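Gemeinde Mulden
Niederschrift über die öffentliche Sitzung des Ausschusses für Sicherheit und Ordnung

Ort: Rathaus Mulden, Sitzungssaal
Beginn: 19 Uhr
Ende: 21.15 Uhr
Anwesend: die Mitglieder des Ausschusses laut Anwesenheitsliste, Ordnungsamt, Bauamt, ein Vertreter der Polizeiinspektion, Zuhörerinnen und Zuhörer
Entschuldigt: ein Mitglied

TOP 1 Eröffnung und Tagesordnung

Der Vorsitz stellt die ordnungsgemäße Ladung und die Beschlussfähigkeit fest. Der Punkt "Parkverstöße vor der Grundschule" wird auf Antrag der Verwaltung vertagt, die Messdaten liegen noch nicht vor. Die übrige Tagesordnung wird ohne Einwände angenommen.

TOP 2 Niederschrift der letzten Sitzung

Zu TOP 5 wird eine Korrektur gewünscht: Es muss "Bahnhofsvorplatz" heißen, nicht "Bahnhofstraße". Die Niederschrift wird mit dieser Änderung genehmigt, eine Enthaltung.

TOP 3 Sprechstunden der Polizei in Mulden

Der Vertreter der Polizeiinspektion berichtet über die Außensprechstunde im Bürgerbüro. Sie findet seit der Schließung des Postens an einem Nachmittag in der Woche statt. Seit Jahresbeginn wurden dort 72 Anliegen aufgenommen, überwiegend Fahrraddiebstähle, Sachbeschädigungen und Fragen zu Betrugsanrufen. Strafanzeigen können direkt gestellt werden, das Aktenzeichen wird in der Regel erst am nächsten Werktag mitgeteilt.

Aus dem Ausschuss wird gefragt, ob die Sprechstunde in die Abendstunden verlegt werden kann. Berufstätige erreichen das Bürgerbüro am Nachmittag kaum. Der Vertreter der Polizei hält das grundsätzlich für möglich, allerdings nicht wöchentlich. Der Dienstplan lässt einen Abendtermin im Monat zu. Die Verwaltung weist darauf hin, dass für die Abendöffnung ein Schließdienst benötigt wird.

Beschluss: Die Verwaltung bereitet ab Mai einen monatlichen Abendtermin vor. Einstimmig.

TOP 4 Streifendienst der Firma Belar

Der Vertrag mit Belar für den Streifendienst in den Grünanlagen und am Busbahnhof läuft zum Jahresende aus. Das Ordnungsamt legt eine Auswertung der Streifenberichte vor. Schwerpunkte sind weiterhin der Busbahnhof und der Spielplatz am Mühlgraben. Die Streifen haben keine hoheitlichen Befugnisse, sie sprechen Personen an, dokumentieren und rufen bei Bedarf die Polizei.

In der Aussprache wird kritisiert, dass die Berichte sehr unterschiedlich ausfallen. Teilweise ist nur die Uhrzeit eingetragen, teilweise fehlt der Ort. Das Ordnungsamt hat dies gegenüber der Firma schriftlich beanstandet - eine Antwort steht aus. Ein Mitglied regt an, die Streifen stattdessen durch eigenes Personal zu leisten. Die Verwaltung verweist auf den Stellenplan, in dem hierfür derzeit nichts vorgesehen ist, sagt aber eine Gegenüberstellung der Kosten zu.

Der Antrag, den Vertrag um 12 Monate zu verlängern, wird mit der Maßgabe beschlossen, dass ein einheitliches Berichtsformular Vertragsbestandteil wird. Bei 6 Ja-Stimmen und zwei Gegenstimmen angenommen.

TOP 5 Beleuchtung des Weges zum Gewerbegebiet Mosbridge

Das Bauamt stellt die Planung für den Fuß- und Radweg zwischen Friedhof und Gewerbegebiet vor. Auf dem mittleren Abschnitt gibt es bisher keine Leuchten. Vorgesehen sind Mastleuchten mit Absenkung in der Nacht. Der Netzbetreiber hat der Leitungsführung zugestimmt, die Stellungnahme der Naturschutzbehörde fehlt noch.

Auf Nachfrage erklärt das Bauamt, dass für das Vorhaben ein Zuschuss von bis zu 35 Prozent beantragt werden kann. Mit dem Bau darf vor dem Bescheid nicht begonnen werden. Mehrere Mitglieder bitten darum, den Rückschnitt der Hecken vorzuziehen, soweit das außerhalb der Brutzeit noch machbar ist.

Der Ausschuss nimmt die Planung zur Kenntnis und empfiehlt dem Gemeinderat, den Zuschuss zu beantragen. Einstimmig.

TOP 6 Mängelmelder Magsi

Die Verwaltung berichtet über den Probebetrieb des Meldeportals Magsi. Gemeldet werden vor allem wilde Müllablagerungen, defekte Laternen und abgestellte Fahrzeuge ohne Kennzeichen. Doppelte Meldungen werden von Hand zusammengeführt, was im Ordnungsamt Zeit bindet. Meldungen über Personen werden nicht bearbeitet und gelöscht. Der entsprechende Hinweis auf der Startseite soll nach oben rücken.

Umstritten ist, ob anonyme Meldungen weiter zugelassen werden. Dafür spricht die niedrige Schwelle, dagegen die fehlende Möglichkeit zur Rückfrage. Eine Abstimmung unterbleibt, das Thema geht zur Vorberatung in die Fraktionen.

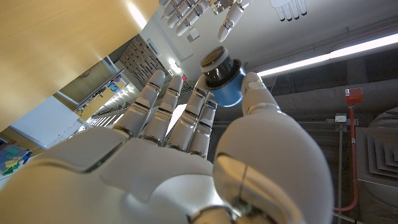
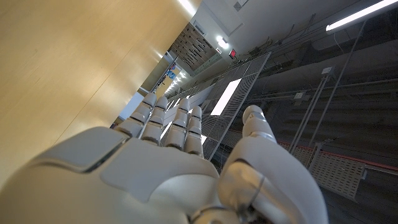 Aus dem Kreis der Zuhörer wurde dazu angemerkt, eine Meldung ohne jede Rückmeldung sei ärgerlicher als gar kein Portal. Man habe eine ausgefallene Laterne am Mühlgraben zweimal eingetragen und beide Male nur eine automatische Bestätigung erhalten. Die Verwaltung nimmt den Hinweis auf und prüft, ob der Bearbeitungsstand angezeigt werden kann.

TOP 7 Verschiedenes

Die Unterlagen zu TOP 4 gehen den Mitgliedern in berichtigter Fassung zu - in der Tabelle waren zwei Spalten vertauscht. Der Termin der nächsten Sitzung wird mit der Einladung bekannt gegeben.

Für die Niederschrift: Schriftführung des Ausschusses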